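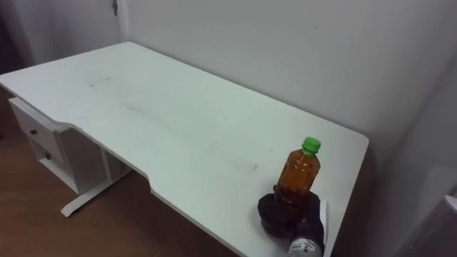
The desk. Finally mostly clear. Green cap, amber stuff, Friday.

Quick one tonight because I have to be up early and I already used my whole evening on a desk.

So it's the white one with the curved bit at the front where you sit. Bought it secondhand from Iwona Mazurek's cousin in May, paid 84 for it, carried it up the stairs with Telmo and lost some skin. Since then it's been a place to put things. Mail. Chargers. A bag of screws from the shelf that never went up. I couldn't have told you what color it was under there.

Everything came off and went on the bed, which meant I had to finish before I could sleep. Good trick, recommend it.

Then the wiping. Dish soap and warm water first, then baking soda on a damp cloth for the gray marks. Most of them went. A few didn't — there's a short dark scuff toward the left that I've had three goes at now, and a smudgy rectangle on the other side, really faint, where I guess something sat for too long. Fereshteh says try a melamine sponge but go easy or you get a shiny patch on the matte. Has anyone done this on a white top?? Tell me before I ruin it.

Drawers next. Two of them, hanging under the left side, little dark knobs. Top one is pens and tape and the stapler. Bottom one is papers I have to keep, and I'm being strict, if it doesnt fit it goes in the box in the hall. I threw out 13 pens. Thirteen! All dry. Also found the warranty for a kettle I don't own anymore.

New rule is one drink on the desk and it has to have a lid. I lost a whole notebook to an open mug last winter and I'm still mad about it. So bottles with caps only, up by the corner, away from were the laptop goes.

Still to do: lamp (the clamp kind, the back is right up against the wall so I'm not sure it'll grip), something for the cables, and a chair that fits in the curve. Mine bumps the drawers on one side every time I turn. Telmo has one he might sell me, going to look at it Friday after work.

Ok bed. Once I move all this stuff off it.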